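HOME ORGANIZING AND SMALL-SPACE STORAGE
Session 4 handout — Sorting the small stuff: tape, paper, craft supplies
Abílio Peixoto

Notes typed up fast, sorry for the gaps. Bring this sheet back next time, we reuse the list at the end.

Left over from last session

Few of you asked about the drawer depth thing again. Short version: measure inside, not the front panel. The front lies. If your drawer is 560 mm wide inside, plan for that and not for the 600 printed on the store tag. Shallow is nearly always better for small stuff. Deep drawers = one layer you use, three you forget.

Also the Drornen boxes. Yes they stack. No, the lids don't swap between sizes. Write the size on the lid AND the box.

What we're doing today

Small supplies. Tape, paper, pencils, crayons, markers, glue, string. Stuff that is cheap so we stop caring where it goes, and then we buy it again. Most homes don't have a supply problem, they have a finding problem.

Main idea for the session: every kind of thing gets a home, and the home gets a color. You don't need words. Kids can't read them, guests won't, and you'll stop looking at them after a week.

Step 1. Clear a table

Big one. Pale top if you have it, dark things show up fast. Everything off first — mail, keys, the bowl. If you leave the bowl, things go in the bowl.

Stand, don't sit. When people sit they start reading old birthday cards.

Watch for clear plastic on a pale table though. Lids, sleeves, empty cores. They vanish. Run your hand over the top before you say you're done.

Step 2. Dump by kind, one kind at a time

Don't dump the whole drawer. Pull all the tape first, from every room. Then all the paper. Then writing things. People want to do the kitchen drawer, then the hall drawer, then the desk. Don't. You end up with three small tape piles and you put them all back where they were.

Order I use:
Tape
Paper and card
Pencils, pens
Crayons, markers
Glue, string, odds and ends

Tape goes first since it's quick and it makes you feel good.

Step 3. Check the tape

Pick up each roll. Find the end. If it takes longer than a slow count to 4, fold a tab over when you finally get it. Do that now, not later.

Throw out:
Rolls that split every time you pull
Rolls gone yellow at the edges, unless it's masking tape, then test it
Anything stuck to another roll

Keep small rolls, they're fine. A nearly done roll is handy for the kitchen or a bag. Don't nest a little roll inside a big one, looks neat and you never see it again.

Empty cores. Long talk on this last time I taught it. Cardboard ones go in with paper recycling. Plastic ones — keep one or two if you do crafts, they make decent rings to draw round, and they hold a coiled cord. Past that, out. An empty core sitting with the full ones looks like tape at a glance and you think you have more than you do.

Step 4. Make color mats

This is the part people skip and its the part that works.

Take scrap paper. Cut squares, a bit bigger than the thing that will sit there. Color each one in with whatever you have, crayon, pencil, marker. Doesn't need to be neat. Streaky is ok, gaps are ok. It has to be strong enough to read from where you stand with your hands full. One mat = one home.

Rules of thumb
One color per kind. Don't do light blue and dark blue, you'll mix them up.
Black or dark gray for dark things is fine on a white surface, you see the square and not the roll, and the square is what you're aiming for.
Red for the thing you reach for most.
Make a few different sizes. If two things fight over one mat, cut a bigger one.
Pencil smudges. Marker doesn't. Pencil is ok for a trial, redo it in marker if the spot sticks.

Lay the mats out on the table before anything goes in a drawer. Put things on, take them off, move them. Give the spots some air between them, if the mats touch you lose the point of them. Leave at least one mat bare while you try it, that's your "next" spot, the thing you're using comes back there. 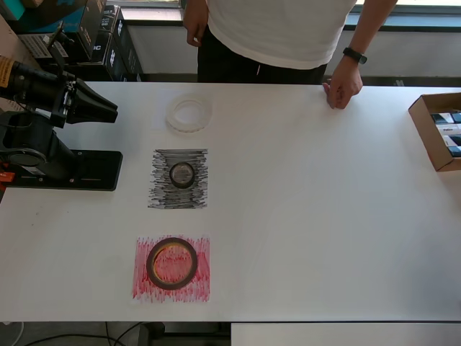

Once the layout feels right on the table, copy it to the drawer or tray. Same order, same gaps if they fit. A lot of people rearrange at this point because the drawer is a different shape. Try not to. Your hand has learned the row already, front to back or left to right, so keep the row and shrink the gaps.

Tape the mats down at two corners only. You'll want to lift them to wipe under.

Step 5. Live with it

Leave it for a week. No tidying beyond putting things back. Then look at what's off its mat. If the same thing is always in the wrong place, that place is probably its home, so move the mat to it. Don't train the family, move the mat.

Case from last term, the Covska apartment. One narrow kitchen, two kids, one drawer for all the supplies. The scissors kept turning up by the bread. We moved the mat to the bread end. Done, no more hunting. Total spend was a pack of paper they already had.

Second case, the Azevedo workroom. Much bigger, long bench down one wall. Problem there was too many homes, tape in five places. We cut to two: one at the packing end, one at the desk. She was cross for a few days, then it was fine.

Things people ask

Do I need trays? Not at first. Mats first, trays after you know the sizes. Otherwise you buy the tray and fit your life to it.

What about spares? Different shelf, one box, written on the outside. Spares don't get to live with the one in use. In January, when the sales are on, look in the spares box before you go. Ullthorpe does a plain lidded box that's the right height for tape on its side, but any shoe box will do.

My surface isn't pale. Then flip it, use light mats. Yellow or plain white paper works well on dark wood.

How long does it take? Tape, one evening. Paper takes longer, paper is always longer. We do paper next session and you will need patience.

Can kids make the mats? Yes and they should. They put things back on a square they colored themselves. Not always, but more.

For next time (3rd November)

1. Do the tape in your own home. All rooms. Car too.
2. Make at least two mats, different colors, different sizes.
3. Leave them out on a table or counter for a few days before they go anywhere.
4. Write down anything that keeps landing in the wrong place. Just the thing and where.
5. Bring one drawer measurement, INSIDE. Width, depth, height.

Short list to keep

Clear the table
One kind at a time
Find the end, fold a tab
Empty cores out
Color a square, give it some room
Same order in the drawer
Move the mat, not the poeple

Room is the same as today, please bring your own scissors, the ones in the cupboard are blunt. If you missed session 3 the drawer notes are in the folder by the door, take one copy and leave the rest.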